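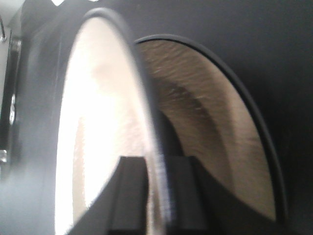 Which gripper should we use for picking plates out of a rack?

Start with the parallel jaw, which closes two flat fingers on the rim and copes with most plates standing on edge. Move to suction only if the plates are lying flat, or if there is no room for a finger on each side.

Perport Robotics Short Course
Handout 4: Comparing grippers on thin, round, awkward things

Bring this to the lab. Last year's version asked you to read it beforehand, and I have decided to set myself more achievable goals.

What we are comparing

There are three grippers on the bench. The Ultitz is a parallel jaw with two fingers that slide towards each other and stay parallel while they do it. The Skalness has three fingers that curl, and everybody wants to try it first because it looks like a hand. The third is a plain suction cup on a short spring, built in the workshop, with no name and no manual. All three fit the same arm and are driven from the same Sutanto controller. In theory you can swap one for another in a few minutes. In practice, add the time it takes to find the hex key.

The objects are plates and shallow dishes, standing or lying. We use them because they are cheap, they come in a handful of sizes, and they are much harder to pick up than they look. A plate on its edge gives you a thin strip to hold and a large round face to knock into something else. It can roll. It can also swing about the point where you are holding it, and it usually waits until you have lifted it to do so.

Where to take hold

With a parallel jaw there are two sensible grasps on a standing plate. You can come in over the rim with one finger on each side of the plate, so that the jaw pinches its thickness. Or you can open wide and hold the plate across its width, if your gripper opens that far. The Ultitz doesn't, so that settles that.

The rim pinch has a small contact patch. If the patch is directly above the centre of the plate, the weight hangs straight down and all is well. If you grip to one side, gravity tries to turn the plate between the pads. Friction at the pads resists this, up to a point. Work out the twist before you work out the lift: it is the weight of the plate multiplied by the sideways distance from your grip to the centre. Most groups calculate the lifting force beautifully and are then surprised by a plate turning through a quarter circle.

The Ultitz will squeeze at up to 66 newtons. You won't need it. Begin low, raise the force in small steps, and write down the first setting at which the plate stops turning. More force gives more friction and also more chance of a chip, and some of these dishes have a raised lip or a curved wall that the flat pads touch only along a line. Pressing harder on a line contact flattens the pad a little and helps a little. A softer pad helps more.

What the wrist camera sees

The wrist camera looks along the fingers, so the fingers are always in view, and so is whatever they are about to hit. That is useful. It is less useful once the plate has been gripped, as the nearest face then fills a good part of the picture and hides what is behind it. In the view at the head of this handout, the near dish covers the left part of the one behind. A program that fits a circle to each rim has to manage the rear one with an arc and some optimism.

Look also at the two faces. Most of the near one has gone to white, while the rear one still shows brown and tan with its texture. A single exposure setting has to serve both, and it cannot. You have these options in the lab:

Shorten the exposure until the near face keeps its detail, and accept that anything dark behind it sinks into the background.

Leave the exposure alone and use only the rims. They are darker than the face in this view, and an edge finder doesn't care whether the middle is blank.

Move the lamp. This is free and is always tried last.

The near rim is also blurred along its upright edge. Blur widens an edge in the image, so a rim measured there will come out thicker than the plate is. Do not set your jaw opening from a blurred edge. Stop the arm, wait for it to settle, take another frame, and measure again. The Sutanto reports that a move is complete when the motors have reached their targets. The fingers may have other ideas for a short while afterwards.

One more trap. From a wrist camera, a round plate seen at a steep angle appears as a narrow oval. The ratio of the short side of the oval to the long side gives you the tilt, but it doesn't tell you which way the plate is tilting. Both answers look reasonable to the program. Use the second plate, the rack, or a second view to decide.

The comparison itself

Each group makes 32 attempts with each gripper, using the same dishes in the same order. Half the attempts are with the dish standing and half with it lying flat. Score every attempt by these rules:

Held: the dish leaves its support, stays up while the arm moves across the bench, and goes down where it was meant to.

Turned: the dish is lifted but rotates in the grip enough for you to see it.

Disturbed: the chosen dish is lifted, but a neighbour is moved or knocked over.

Missed: anything else, including the attempts you would prefer to call practice.

An attempt begins when you press the button. It doesn't begin when you feel ready. Please record the force setting and pad type each time, even when you haven't changed them, as the person who "definitely wrote it down at the top" is never in the same room as the sheet.

A note on the Skalness. Its fingers curl inwards and need space at the sides, so in a rack with dishes close together it will score badly on "disturbed". That is a fair result for this job and a poor guide to how it would do with a mug. Say so in your report. It is also the one with the expensive fingertips: a replacement set costs £698, and I am asked about this figure every year by the same office. Keep its closing speed low.

A note on the suction cup. It is excellent on a smooth flat face, and poor on anything bumpy, where air leaks in under the lip. Try it on a textured dish before you write the word "best" anywhere. On a standing dish it must come in from the side, and the weight then pulls across the cup, which it likes much less than being pulled straight off.

Writing it up

Keep to 1,000 words, tables not included. Give the four scores for each gripper, separately for standing and lying dishes. Don't average the two. A gripper that holds every standing dish and no flat ones is a perfectly good gripper for half the job, and the average hides precisely the thing your reader wants to know.

State your lighting and your exposure setting. Include at least one wrist camera frame where your edge finder got it wrong, with your explanation of what misled it. Groups who report no such frame will be asked to run the program again while I watch.

Questions to think over before the session

If two plates overlap in the camera's view, which should you pick first, and does your answer change when the rear one is the easier to grip?

How far to one side of centre could you grip a plate before it turns, given the pad friction from Handout 3?

What could you measure from the finger positions alone, with the camera covered?

Reading

Chapter on grasp stability in the course notes, up to the part with the matrices. The part with the matrices is for April. The Sutanto manual is in the cupboard by the door; the section on force limits is accurate, and the section on changing grippers was evidently written by someone with three hands.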